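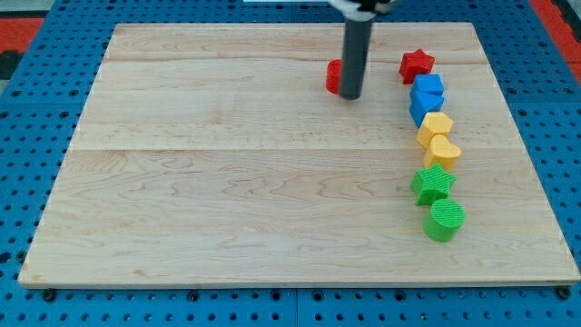
Who can apply for the seasonal position at the Kullon community orchard?

Anyone 18 or older who is allowed to work in Australia and can be outside in most weather may apply. Experience with fruit trees is welcome but we do not require it.

Last updated: June 2025

Print this page | E-mail this page

Orchard and Garden Assistant (2 positions)

The Kullon orchard has 91 trees, mostly apples and quinces, with a smaller row of plums along the Dirano Road fence. We are looking for two assistants to join us for the winter pruning and stay until the end of October, when the grafted trees are sold and the heavy work is finished.

The work

In the first weeks you will mainly prune, carry the cuttings to the mulcher and clean the tools. Later comes the grafting, which is done in the shed at Ntuli Lane, and after this the weeding, the netting and the repair of the drip lines. On open Saturdays one assistant helps at the gate and answers the questions of visitors. Many of them bring a leaf in a plastic bag and would like to know what is wrong with the tree at home. You do not need to know the answer, but you should write down the question and the phone number so that we can call back.

Some of the work is repetitive. The ground is steep behind the shed and can be very muddy in winter -- good boots are necessary, and we ask you to bring your own. Gloves, secateurs, loppers and a rain jacket are supplied.

Hours and pay

Each position is 80 hours per month, normally Tuesday to Friday, from 8 in the morning until the early afternoon. The open Saturdays are shared between the two assistants and are included in these hours. Pay is according to the horticulture award, casual rate, and super is paid on top. There is no accommodation at the orchard. The bus from Florneck stops at the bottom gate, but the first one arrives only at 7 minutes before the start of work, so please consider this if you do not drive.

What we ask

You can lift a full crate of fruit and work on a ladder. You are comfortable to work alone for a few hours. A driver licence is useful for the ute but one assistant without licence is no problem for us. If you have done a pruning course, please tell us where.

How to apply

Send us a letter of one page and a list of your previous jobs, paid or unpaid. Please mention from which day you are available. Applications can be left in the box at the shed or sent by post to the orchard office, Ntuli Lane, Kullon. We read them in the order they arrive and invite people for a short visit, with a walk through the rows and a cup of tea afterwards -- wear clothes which may become dirty.

The positions stay open until they are filled.

Print this page | E-mail this page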